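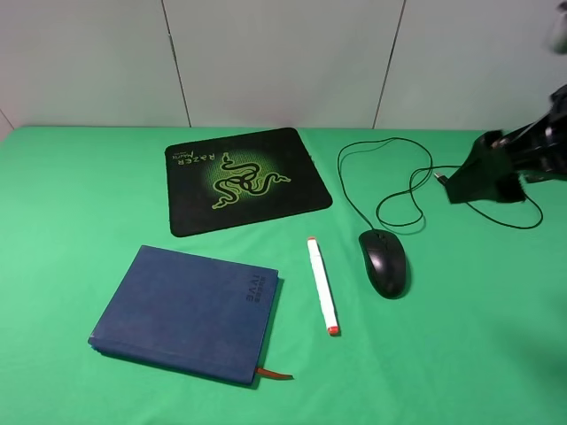
Lot 174

Maricruz Pacheco had sold horses at Floltport for 15 years and had never brought one she wanted to keep. The bay filly in stall 2 was the first.

"Walk her again," said the man from Golleck. He had already seen her twice.

She walked her again. The filly went down the gravel and came back with her ears forward. The man wrote something in his catalog and left without saying thank you. 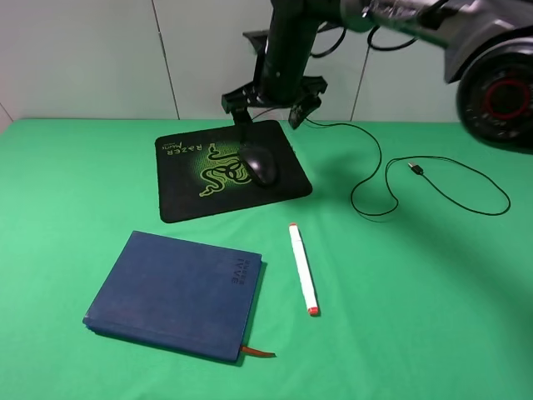
The reserve was on a slip of paper in her coat. Her brother had written it down in the kitchen that morning. The roof at Nutilbridge would not last past January, and the feed bill was older than the roof estimate. They had not argued.

At noon Luo came by from the sales office with her number. He rubbed the filly's neck and asked what they called her at home.

"We don't call her anything," Maricruz said. They called her Button. 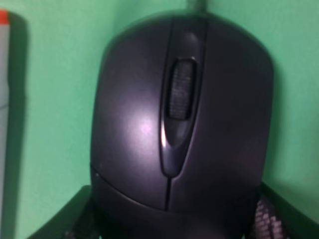
The ring was warmer than the barn. The auctioneer opened at 2000 and got it from a woman by the stairs. The man from Golleck waited, then lifted his pen. The woman went again. He lifted his pen. It took about as long as tying a boot, and the price was well over the slip of paper.

A boy in a green jacket led the filly out through the far door. Maricruz signed where she was told to sign.
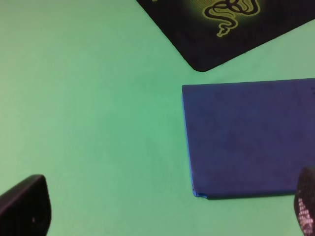 She went back to the stall for the halter. There was still hay in the net, so she took that down too, and carried both out to the truck.

Her brother called before she had the engine started.

"Well?" he said.

"She sold," Maricruz said. "Call the roofer."

Print this story | E-mail to a friend
2 comments | 15 shares

More fiction
The Farrier's Tuesday Coat
Going to the Post
Six Miles to Water
What the Groom Saw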